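From: Vitalii Prokopenko
To: Stilik players list
Date: 05/12/2025
Subject: Re: [stilik-players] Can we still call our night a Stilik night?

Peadar Ní Bhriain wrote:
> Evex wrote to us in September and asked us to take the word
> "Stilik" off our posters and our web page. We've been running
> the same game night at Fahy under that name for years and we
> don't charge at the door. Has anyone else had one of these
> letters? Do we have to rename the whole thing, or can we
> just leave it and hope?

Hi Peadar, and hello to everyone I haven't talked to in far too long,

Yes, we had one too, and I remember how my stomach dropped when I opened it, so you have all my sympathy! I'm no lawyer (I teach math, as most of you know by now), but I did spend a good many evenings on this and I'm happy to pass along what I learned.

The first thing I'd do is read the letter again slowly, with a cup of tea. Ours sounded awful the first time through, but it only asked for 2 things: stop using the name as the title of our event, and stop using the logo. It said nothing at all about playing the game or telling people which game we play. We wrote back and asked if "Meseo Game Night, playing Stilik" would be all right, in plain type with no logo, and they said yes within the week. A very friendly person, too.
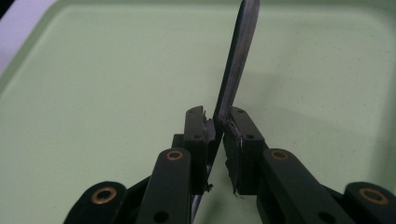

The part that hurt was the printing. We had 1000 flyers in a box, all with the old title on them, and I asked if we could use them up. They let us hand out the ones for the spring meet and we recycled the rest. So do ask, Peadar, before you throw anything away. The worst they can say is no.

I wouldn't just leave it and hope. Even if they never write again you'd have it hanging over you every time you put up a poster, and with 40 people coming through the door at Fahy you don't need the worry. If the letter has a reply date in it, answer before then, even if it's only to say you're looking into it.

I still have both of the letters we sent and I'll gladly forward them if you write to me off list. Change whatever you like in them.

All the best to the Fahy crowd,
Vitalii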